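The Four Hundredth Try

The job ad said "patient person, steady hands," and I had just spent nine years decorating sheet cakes, so I figured that was me. Semia hired me in March. By the second week I could say "demonstration" instead of "try," which made my sister laugh so hard on the phone that she had to put me down on the counter.

What I do is, I move the robot. That's it! I hold the handles, the arm copies me, and everything the arm does gets saved so that later a program can study it and have a go on its own. The program is called Geton. I don't know why. Gladys Quispe named it before I got there, and when I asked she just said it was late and she was hungry.

The order that month came from a company called Dalsgaard, and they wanted 400 good examples. Good is the word that hurts. You can do one that feels like silk, and then Gladys scrolls back through it with her chin in her hand and says, "You hesitated," and out it goes.
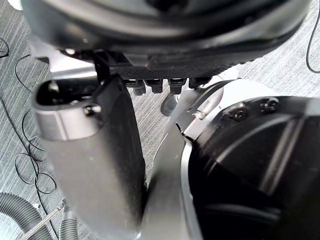
So I hesitated a lot in those first days. I'd get the arm partway there and stop to think, the way you stop over a cake with the icing bag when the birthday kid has one of those names with three possible spellings. Gladys said the program would learn the stopping too. It would think the stopping was part of the job.

"It'll be a very thoughtful robot," I said.

"It'll be a slow one," she said, and went to refill her tea.

There were two of us on the handles. The other one was Milagros Tello, who was twenty-three and fast and hummed the whole time, and I want to say I liked her right away but I didn't. She'd throw out maybe one try in a morning. I'd throw out five before I'd even warmed up. We worked in sets of 20, and at the end of each set you wrote your initials on the sheet by the door, and there was just so much MT on that sheet.

Then came the thing with the first training run. They fed Geton everything we had so far, and at four in the afternoon we all stood behind the tape to watch it move by itself. I'd seen that arm move for weeks, but always because I was moving it. Now my hands were in my pockets.

It went out nice and quick. Pure Milagros. And then, partway along, it slowed down and made this little dip to the left, a kind of curtsy, before going on.

"What is that?" Gladys said.

I knew what that was. I do it with a piping bag. I do it with a car key, too, and with a fork if I'm tired. I dip left before I commit to anything. I must have done it in every single one of my examples and never felt it once.

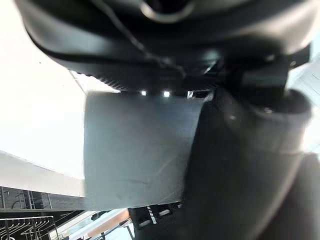 I thought about keeping quiet, I really did. Milagros was looking at the arm with her head tipped over, and I could see her working it out, and I figured I had maybe ten seconds of dignity left. "It's me," I said. "That's my hand."

Gladys didn't get mad. She ran it again. Dip. And again, dip. She asked me to pick up her mug off the desk, so I did, and everybody watched my wrist, and Milagros laughed out loud – a big honk of a laugh, not mean – and said, "Oh my God, Rosaura, it's you in there."

After that she and I got along fine. She showed me how she hums to keep from stopping (the tune doesn't matter, she says, but it can't be one you love). I tried it and got through a whole set without losing any, and put RE on the sheet in letters you could have read from the parking lot.
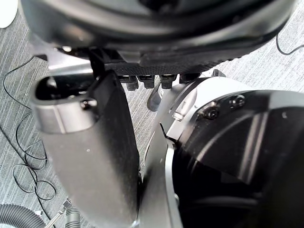
My sister called that night and I told her all of it, and she got serious on me, which she does.

"So can they take it out of there, your little dip?"

"They'd have to throw out my early sets and have me do them over, and Gladys wants to keep them."

I didn't tell her the rest, which is that I'd stayed behind until almost seven. Gladys had left Geton running for one last check and gone to find her coat. It went out, slowed, dipped to the left, and carried on. I waved at it. Then I signed the sheet, got my bag, and went to catch the bus.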